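Projects > Clavholm Robotics Club > Notebook > Greengrocer task

2018-10-15

Long session today, so writing this up before I forget it all. We're still on the Flerketti task: pick whatever veg is on the list off the stand, get it into the basket, don't squash anything. The full round is 200 points, and 100 of those are for leafy stuff, which feels a bit mean!

Read through the September log first. It has 486 lines and I'd say most of them are me moaning about lettuce (sorry). The best idea in there was to stop grabbing the lettuce round the middle and go for the leaves near the top, with the other hand waiting open by the stem end. So that's what I set up this time, and I've saved the arm poses under Drutura so we don't have to redo them.

Still to sort: grip force on the potatoes (I've left it at 81 for now, please don't touch it), and whether the wrist views are any use at all when the finger takes up so much of the picture. I quite like them – you do get a decent look at the basket – but the middle is basically all finger. Oh, and the Hsu spreadsheet needs a new column for which hand did the picking, I keep putting it in the comments and then can't find it.

Lettuce first, then the two wrist views, basket and potatoes:

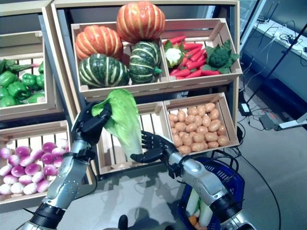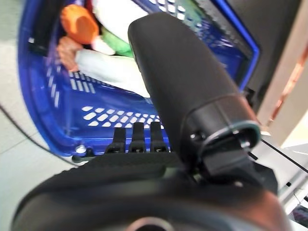
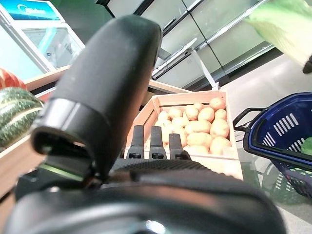 Clavholm note added underneath: I'd leave the force alone too, but could we try the lettuce with the second hand coming in a bit earlier? In my runs it was always late and the first hand ended up doing all the work. Happy to write the timing bit if you send me the poses, and I'll add the column to the spreadsheet while I'm in there.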